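Notes from the open afternoon, two-arm bench. Lleucu Rowlands and I ran the demo for the visitors from Cletix and a handful of people from the Grindenon office. Arms homed at 1:30 pm, both grippers open, no faults. Run log starts at episode 1271.

Objects for the first round: clear plastic cup with a little red stuff in the bottom, the pinkish-red food container, and the small green piece. I put the container in front of the left gripper and left the green piece between it and the right one. 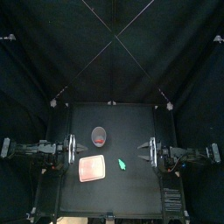
Cirville, December

First group came in at 2 pm. Lleucu did the talking and I stayed on the stop button. Task was green piece into cup, right arm picks, left arm steadies the cup. Two good runs, then a miss on the third where the right fingers closed too high. Lowered the grasp height 3 mm and it was fine after that.

Questions were mostly about the black cloth. Told them it cuts reflections, and the clear cup is still the hardest thing for the tracker. Someone asked for cycle time. Roughly 300 seconds for a full reset and ten tries, with me doing the reset.

Yan build 457 held up all afternoon. Still to do: retape the wires on the right arm, send Cletix the grasp settings, ask Grindenon if they want the log.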